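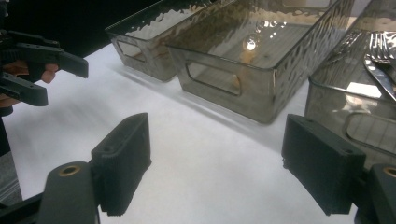
4. SETTING UP THE SMALL BINS

The Senis drawer set ships with small bins for cutlery and kitchen odds and ends. Wash before first use, see section 3. Work on a flat, light surface so you can spot chips in the plastic. Smoky gray bins like these three have a cutout handle in the short end, and the wall has a rippled finish that hides scratches pretty well. Check the rim with a thumb. Rough spot, set that bin aside and go to Returns.

Print this page | E-mail this page

4.1 Before you start

Clear the drawer. Everything out, liner too. Measure inside depth, front to back, at the bottom and not at the lip. Shallow drawers (under 152 mm inside height) take the small bins only. The tall Prodau insert won't close in those, don't force it.

You need:
- the bins
- liner, cut to size
- dish soap, soft cloth
- tape measure

4.2 Placing the bins

1. Lay the liner flat. Smooth from the back toward you. No folds, a fold makes the bins rock.
2. Put the first bin in the back left corner. Handle end facing you.
3. Second bin next to it, sides touching. Dont wedge it. If it needs a push, the drawer is too narrow, skip to 4.4.
4. Third bin in front, turned sideways if there's room.
5. Open and shut the drawer 6 times, normal speed. Bins should stay put. If they slide, fit the clear grip dots from the bag marked Tallow, one per corner.
6. Load the bins.

NOTE: Load after the slide test. Loaded bins sit heavier and will hide a loose fit.

4.3 Loading cutlery

1. Dry everything first. Water left in the bottom leaves marks that are a pain to get out.
2. Forks and spoons in the bin nearest the front, all handles one way.
3. Table knives in the second bin, blades pointing to the back of the drawer.
4. Big serving pieces lie diagonal if too long. Nothing above the rim.
5. Peelers, openers, corn holders, rubber bands etc. in whatever bin is left.

CAUTION: Sharp kitchen knives do not go in open bins. Use a block or the covered Kazemi knife tray (sold separately).

CAUTION: Lift a full bin with both hands, one under the base. The handle cutout is for pulling the bin forward, it is not meant for carrying.

Max load per small bin 1000 g. Spread heavy pieces between two bins if over.

4.4 Drawer too narrow

Run two bins end to end instead of side by side. Third one can go on a shelf or under the sink. Still tight? Leave the liner out and try again, you gain a hair on each side if it was curling up the walls.

Drawers less than 224 mm wide: one bin only. Turn it so the handle faces front.

4.5 Cleaning

1. Empty the bin.
2. Warm water, drop of soap, soft cloth. Get into the inside corners, crumbs pack in there.
3. Brown tea or coffee stains: baking soda paste, ten minutes, rinse. Repeat if needed.
4. Air dry upside down on a towel.

Top rack of the dishwasher is OK on low heat. No scouring pads, no bleach. Hot pans will warp the base permanantly and the warranty doesn't cover it.

NOTE: Cloudy film after the dishwasher is usually hard water. Wipe with white vinegar, rinse, dry.

Go on to section 5, Tall Inserts and Dividers.

Last revised 16 January 2021

Home | Manuals | Parts | Returns | Contact

3 comments | 11 shares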